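Two-Arm Bench Inspection, Household Chores Trial
Nendum workshop, Drorton
Mon 23 November

1. Emergency stop, both sides of bench
OK. Left button is stiff. Passed, but put it on the list for replacement.

2. Arm mounts and base bolts
OK. Torque marks line up on both arms.

3. Cables at the joints
OK with comment. Enough slack for full reach. Check again after the next 43 hours of running.

4. Work surface
OK. Wiped down before start. Glare is still a problem late in the day — the Brestix software loses edges on shiny tops.

5. Speed limit in shared area
OK. Set to the low setting and locked.

6. Guarding and floor tape
FAIL. Tape has lifted by the door. Redo before anyone runs the arms again.

7. Liquids
Not allowed on the bench during powered runs. Empty cups only until the drip tray arrives from Mok.

8. Chore readiness
Log stands at 3,703 attempts since August, 598 of them with cups. Picking up a lidded cup and setting it down is good enough to show visitors. Taking the lid off is not. One arm has to hold while the other lifts, and the holding arm squeezes too hard.

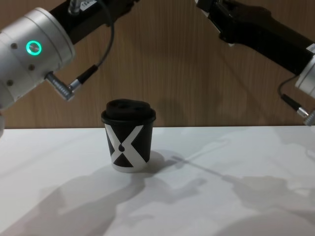 Folding towels: not ready. Sorting screws by length: ready on the shop floor, with a person checking each bin. Loading a dishwasher: do not try it yet. The last run broke 12 plates, and we had to stop to sweep.

9. Person at the stop button
Required for every run, including short ones. No phones.

Result: HOLD until item 6 is fixed. Item 1 can wait for the next parts order.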